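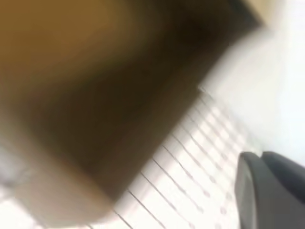 Stekmont Community Kitchen
Progress report to the Brestwood Fund, second period
Prepared by Abhishek Maurya, program lead

Where we are

When we applied to you we said we would teach people in Stekmont to cook a week of dinners from dried beans, rice and whatever was cheap at the market. We also said it would be simple. The first part is going well.

The Tuesday evening class has run every week this period apart from 2, both lost to the boiler. We have served 377 plates of food at the end of class, all of it cooked by the people who then ate it. That includes the evening of the black bean chili, which the group voted to go on record as "fine."

Dal remains the most popular dish by a wide margin. I put this down to the moment when the hot cumin and garlic go into the pot and everybody jumps. Chickpea stew is second. Lentil loaf has been retired. I know it was in the application, with its own paragraph, and I wrote that paragraph, and I'm sorry.

Pressure cookers

Your grant paid for the electric pressure cookers, and they have changed what we can do between six and eight in the evening. Dried chickpeas that used to need an overnight soak (and somebody remembering the overnight soak) are now ready before people have finished arguing about onions. Brown rice no longer holds up the whole class.

We had expected people to be nervous of the steam. They were, for one session. The trouble now runs the other way, and people want to open the lid early to have a look. Wolfram Kramer, who teaches the second half of the evening, has taken to standing next to the cookers with his arms folded. It works better than the laminated sheet did.

One cooker has a sealing ring that smells of every curry we have ever made. We have ordered a spare ring for puddings and kept the old one for curry. Rice pudding with a hint of fenugreek has its defenders, but they were outvoted.

The recipe cards

We promised a set of printed cards. The first batch is out, 200 sets, and we have given away most of them. Each card has one dish, a shopping list and the steps in the order you would do them, a thing Wolfram fought for and was right about. My draft had you chopping cilantro while the oil burned.

There is one error. The card for vegetable biryani says a tablespoon of salt where it should say a teaspoon. We found out from a very polite phone call. Corrected cards are at the printer and we've put a sticker on the ones still in the cupboard. The cost came out of our own funds and is not charged to the grant.

Ingredients and suppliers

Bajpai, the grocer on the corner, still sells us spices at the trade price and lets us buy small amounts, which matters when you need four cloves and not a sack. Rice and lentils come from Litis, whose delivery window is "morning," a word they use generously. Prices on both accounts have held since the last report. Cooking oil has gone up, and we have moved a little money across from the equipment line to cover it, as you agreed by email in April.

Money

Spending is close to plan. We are $355 under on equipment, even after the oil, mainly because the second-hand prep table cost less than a new one and wobbles only at one end. We would like to carry that over and spend it on decent knives. The present knives can get through a tomato, given time and encouragement.

What hasn't gone well

The weekend family class did not fill. We had pictured parents and children shaping flatbreads together in a warm glow. We got one family, twice, and they were lovely, but it's hard to call them a cohort. Parents told us that weekends are taken up with sports, and that they would come straight after school if there was something to eat at the end of it. We have moved the class to suit them and would like to try it for the rest of the grant before deciding anything.

The follow-up survey was too long. People answered the first page with care and the second with ticks in a straight line. The new version fits on one side of paper and asks mostly what they cooked at home last week.

Next period

After-school class to start once the room times are confirmed. Second set of cards, covering breakfasts and packed lunches, to be proofread by somebody other than me. Knives, if you approve the carry-over. Wolfram would also like to teach a session on pickles and has already begun saving jars – please take this as advance notice and not as a request for shelving.

You would be welcome at any class. Dinner is at half past seven, and guests do wash up.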